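Wistergate Neighbors Help Board
Home & Garden > Parties and Get-Togethers

Fake flowers for a lunch, do they look tacky? And how do I keep the vases from going over?

posted by mossandbutter

Hi all, long-time reader, first time I've had a reason to write in. My parents have been married 50 years in September and my sisters and I are throwing them a lunch in the big room at the Urnley rec hall. We have 38 people coming, the food is handled, the cake is handled, and somehow I ended up with flowers, which is a joke on me as I can't keep a spider plant going.

My first idea was to buy real ones from the grocery store the morning of. But I'm also picking up my grandmother that morning and she lives the other direction, and it has been so hot that I can just picture buckets of roses cooking in the back of my car. So now I'm looking at artificial. I went to Pascu over the weekend and stood in that aisle for way too long. Some of them are beautiful! Some of them look like a shower curtain. I couldn't tell what makes the difference and I left with nothing but a bag of birdseed.

So my questions, sorry there are a few:

Do people mind fake flowers at a nice lunch? My mother is not a snob but one of my aunts is.

How big should each one be? We're using the hall's long white tables, and they're bright white, like copier paper, and no tablecloths unless I bring them. I'm worried anything small will look lost and anything big will mean people can't see each other.

And how do I keep the vases standing up? There will be toddlers. Artificial stems weigh nothing, and the sample vase at the store wobbled when I breathed on it.

I liked peach as a color but one sister says peach is "very 1988" and now I'm doubting myself. The anniversary is supposed to be gold and I don't want a gold everything. Thank you in advance!!

Was this helpful? 6 people have the same problem

lakeside_ruth_less

Get real ones. Fake flowers collect dust. Carnations are cheap and last forever, buy them two days ahead and keep them in the bathtub. Also you can rent tablecloths from the hall, call the office.

tuesdaypie

I would gently disagree with the reply before mine, although the tip about carnations is a good one for anybody whose bathtub is free (mine has a dog in it most mornings).

I do the flowers for our church suppers and for pretty much every shower and graduation in my family, and I switched over to artificial a good while back and never looked back. For a lunch where you're also the one driving grandma around? Do it. You can have every arrangement finished the week before, sitting in a closet with a sheet over it, and you can sleep.

About your aunt. Mine is the same. What gives fake flowers away, to my eye, is the stems and the leaves much more than the petals. The blooms have gotten very good. But the cheap bunches come with a fat shiny green plastic stem and leaves that all match, and if you plunk the bunch straight in a glass vase like that, everybody can see it. So pull the bunch apart. Snip the stems to different lengths with wire cutters (not your good scissors, I have ruined two pairs). Then buy your greenery separately and mix it, something leafy and something wispy, fern or whatever they have that's close to fern. Let some of it stick way out on one side. Real flowers are never even all the way around, and the ball shape is what makes it look like it came out of a box.

Steam helps too! They get squashed in shipping. Hold each one over a kettle for a little bit and fluff it with your fingers. Mind your knuckles.

For the petals, touch them in the store. You want something that feels like fabric with a bit of weight. If it's stiff and you can see little threads coming off the edges, put it back. And look for ones where the middle of the flower is a slightly different shade from the outside. Pascu has a couple of brands mixed together on the same wall, and the ones I like there are the Clokari stems. They cost more per stem but you'll need fewer of them. The loose ones in the bin at the end of the aisle are okay for filler in the back, where all they're doing is being a color.

Now size. Low and small, and more of them. I know it feels wrong on a long table! But people want to talk across, and a small vase every few seats looks like you meant it. The test I use is to put my elbow on the table and my hand up, and if the flowers are taller than the inside of my wrist they're too tall. My arms are short, so your mileage may vary.

And peach, please do peach. I'll fight your sister. On a bright white table peach is so much friendlier than white or cream, which vanish, or red, which looks like a steakhouse. Mix pale peach with a light orange, give it one big fluffy bloom somewhere near the middle, and then put in a little yellow off to one side, and the yellow is your gold without anybody having to say the word gold. Then lots of green. I wouldn't bother with a tablecloth at all if the tables are clean. One less thing to wash, and white tops under peach look crisp and summery.
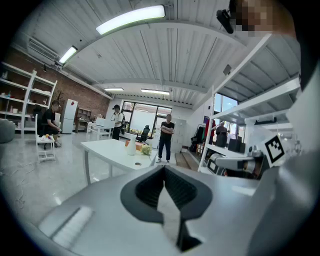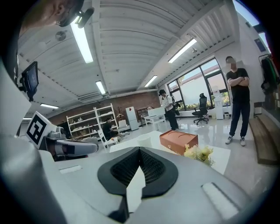
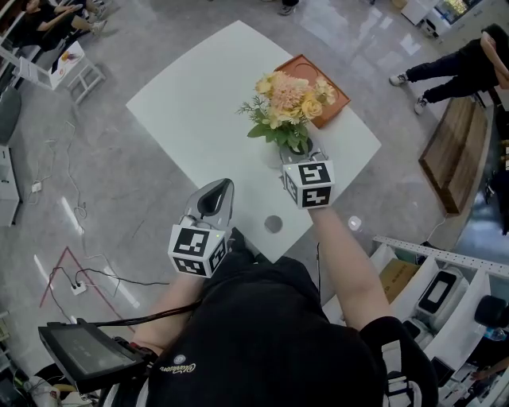 The last photo has the peach and yellow mix, small clear vase, ferny green going off to the left.

Okay, vases. Clear glass is pretty but you have two things to solve, the wobble and the fact that people can see in. For the wobble, weight in the bottom. I use glass pebbles or aquarium gravel, whichever is on sale. Fill it a third of the way, push the stems down in, and then add more on top so they're pinned. If you want them to look like they're standing in water there's a clear stuff you pour in that sets hard, but you can't get the flowers out again afterward, and it smells until it cures, so do it in the garage. I did it once in my kitchen and had to eat supper on the porch.

Then under the vase, a dab of museum putty. It's the gummy stuff for keeping figurines on a shelf. Roll a pea of it, stick it in a few spots under the base, press and give a quarter turn. It peels right off hall tables in my experience, but try it on a corner first. My great-nephew is a table-shaker and I've had vases ride out an entire birthday party that way.

If you'd like something to set them on, a wooden tray is nice on a white table and warms things up. Any old brown one will do. Only thing is make sure it sits flat, some of the thrift store ones are warped and then you're back to wobbling.

Oh and place cards! You didn't ask, but with 38 people I would. Plain white heavy paper folded in a tent, names in a brown or dark green pen, and lean one against the base of the vase with the table's names on it or do individual ones. White on a white table sounds like it would disappear, but the fold throws a little shadow and you can read it fine from a chair. Score the fold with a butter knife and a ruler before you bend it. If you use regular printer paper it goes floppy by dessert, especially if the hall doors are open.

Last thing, take one arrangement to the hall beforehand if they'll let you in. The lights in those big rooms are not like your dining room. I once did the prettiest dusty lavender you ever saw and under the hall lights it looked like pencil lead. Peach has been safe for me everywhere, but I'd still check.

Tell us how it goes, and congratulations to your folks!

mossandbutter

Oh my goodness, thank you, this is so much more than I hoped for. The wrist test!! I went back to Pascu tonight and got a bunch of the peach and some fern and I've already cut my thumb. Quick follow-up, do I have to wash the gravel? It's dusty.

tuesdaypie

Yes, rinse it in a colander till it runs clear and then let it dry on a towel overnight. If it's damp in there the glass fogs and you'll see it. And don't dump the rinse water in your sink, do it outside with the hose. Put a bandage on that thumb.

halfdozenhens

Just want to add something about storing them after, as I'm the one in my family who ended up with everybody's leftover centerpieces. Don't put them in plastic bags in the attic. Mine got hot up there and the colors went onto each other, I had green smudges on every white rose. Cardboard box, tissue between, closet shelf. To get dust off, a hair dryer on cool works, or put them in a pillowcase with a good scoop of salt and shake it like you're mad at it. Do the pillowcase outdoors.

Also if you don't want to keep them, our Wistergate swap group has 3,000 members and wedding people are always asking for peach. I gave away a whole trunk load and it was gone by supper time. You could also send one home with each table, let the guests draw for it. My cousin did a sticker under one chair at each table and whoever sat on it got the flowers, though it did mean people were tipping chairs over during the toast, so maybe do it after.

I don't agree about skipping tablecloths by the way. Toddlers plus spaghetti. But it depends on what you're serving.

mossandbutter

It's chicken salad and rolls, so I think we'll risk it. I love the sticker idea, stealing that. Marking this one solved.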